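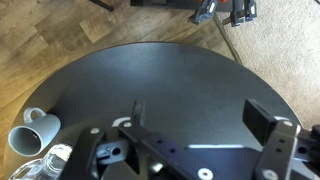
The Bypass at Flikow

The state wanted 219 feet of my mother's orchard for the bypass. I read the letter twice and drove to the hearing at the Hultex hall. It started at 4.

The engineer had a map with a red line on it. He said 2000 trucks a day came down Ferreira Street and they had to go somewhere. A woman from the bakery said they could keep coming.

When my turn came I had two minutes. I told them which trees were the oldest. The engineer wrote it down.
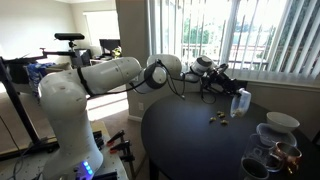
White arm and round black table.

In December the second map came in the mail. The red line had moved east, across the Sondico lot. My mother put it in the drawer with the first one and went out to prune.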